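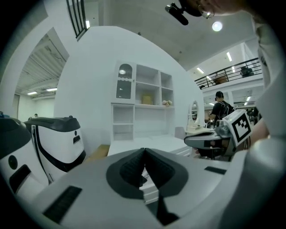
My last car told me off for yawning, so why would I pay to have that done to a whole depot? A fleet manager put that to me in our first month, and I still think it's a fair thing to ask. My answer was that I'd want to be told off a lot earlier, and a lot more kindly.

I started Pleslow because I spent 11 years driving delivery vans and had two scares I don't like talking about. Both came at the end of a long shift, both on roads I could have driven blindfolded. We work on driver tiredness and not much else. Rosters, rest breaks, seat position, cab lighting, the alerts that come through the dash - if it has something to do with staying awake behind the wheel, we'll probably have an opinion on it (and you'll probably hear it!).

Most of our work is with small fleets, anywhere from a couple of utes up to 50 vans. We ride along, we talk to the drivers first and the office second, and then we write it all up in plain words. Our longest report ever was 136 pages and I apologised to the client for it. They're much shorter now.

Our training course is called Rainer and it runs over two mornings. More than 200 drivers have done it so far, some of them twice by choice, which made my year. Allov is our roster checker. You put in your shifts and it flags the ones that look rough, like a late finish with an early start behind it. We moved into the Drodau building in July and finally have a decent kettle and parking for a truck.

We don't sell cameras and we don't take a cut from anyone who does. If you already have an alert system in your vehicles, we'll help you set it up so your drivers don't put tape over it.

The next Rainer course starts on 6th October and there are still places. Give us a ring or drop in - the side door's the one that opens.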